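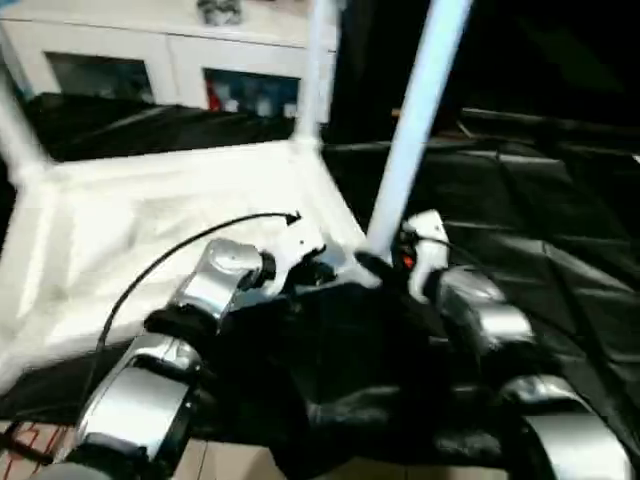 Bravside sets its budget for two-armed cloth handling

Fomness, 28/10/2026 – I'm Dardo Ledesma, I run equipment planning at Bravside, and I've finally got a signed budget to tell you about! We're buying 2 two-armed robot stations for our Fomness site, with the first one due in August next year.

The job is handling fabric: a gripper on each top corner of a big black cloth, with the rest left to hang. Cloth sags and folds however it likes, so we went through 9 quotes before we settled on Indamow as our supplier (my desk may never recover).

What did I learn? Budget for the dull bits. Spare gripper parts, cable runs, floor covering and training days now have their own line in our plan – last time they were squeezed in at the end and we paid for it. We've also set aside 3,428 hours of running time for the first year, and almost 3 weeks of that is just for our own people to practise.

The Figueroa site comes next, if the numbers hold up. I'd love to hear from anyone planning something similar, and I'm happy to share our costing sheet with other small firms.

Contact: Dardo Ledesma, Equipment Planning, Bravside, Fomness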